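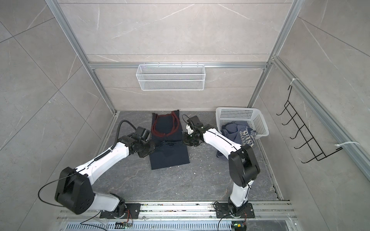 The Lomness Displacement Data Project completed its second reporting period under the Delacroix grant with the household survey in the Furkar district closed and the first merged dataset delivered to the district relief office. The purpose of the grant is to help local agencies estimate where displaced families have settled, using short surveys and shelter registration records together, and to do so without exposing the families to new risk. Clothing distribution has been the first service to draw on the results. Garments are a harder item to plan for than food or water, as needs differ by age, size and season, and past deliveries to Furkar were made on the basis of district totals alone.

Progress against the work plan

Field teams interviewed 497 households in the period, which meets the target in the revised plan. Interviews were held in 9 settlements. Three more had been planned, but road closures in November prevented access, and the remaining interviews were moved to settlements already on the list. Trinity Mercado, who leads the field teams, has noted that this shift leaves the northern part of the district thinly covered. We ask that readers of the merged dataset keep this in mind until the northern visits can be made.

Shelter registration records were received from the district office under the data sharing agreement signed in the first period. The records arrived in several formats, and matching them to the survey took longer than we had allowed for. Much of the delay came from place names, which are spelled differently by different registration desks. Cletus Fitzsimmons prepared a common list of names, now in use by both the project and the district office, and we expect the next transfer to go more smoothly.

The Trirnevitz mapping tool was opened to district staff for testing. It shows estimated household numbers by area and flags any area where the estimate rests on old or limited data. Staff asked for two changes: a version that can be printed, and a way to leave comments on an area. The first is done. The second has been postponed, as free text comments could contain personal details and we have not yet settled how they would be reviewed.

Data protection

Consent was requested at the start of every interview, in the language chosen by the respondent. A total of 66 households declined to take part, and no information about them was kept beyond the fact of the refusal. Names and phone numbers are stored apart from survey answers and will be deleted at the end of the grant.

Ita Mac an tSaoi carried out the outside privacy review called for in the grant agreement. The review found the storage arrangements sound but raised a concern about small settlements, where a family might be recognized from its size and the ages of its children even with the name removed. We have accepted this finding. Results for small settlements are now combined with those of a neighboring area before release — a step that reduces detail, and one the district office has agreed to.

A second finding concerned access rights. Several former interviewers still held working accounts on the survey system. These accounts were closed on the day the finding was received, and access is now checked monthly by Vilja Tuominen.

Budget and staffing

Spending is slightly below plan, mainly in travel. We propose to carry the unspent travel funds into the next period for the northern visits and will send a separate request for approval. One analyst position remains open after 6 months. The duties have been shared among current staff, but this cannot continue through the next survey round without affecting the schedule.

Next period

The main tasks are the northern visits, a second transfer of registration records, and training for district staff in reading the estimates. The training will give particular attention to uncertainty, as some early users treated the figures on the map as exact counts. A short guide on the subject is being drafted and will be shared with Delacroix before it is printed.

Submitted by Birdie Lindqvist, Project Director
Wednesday, December 30, 2020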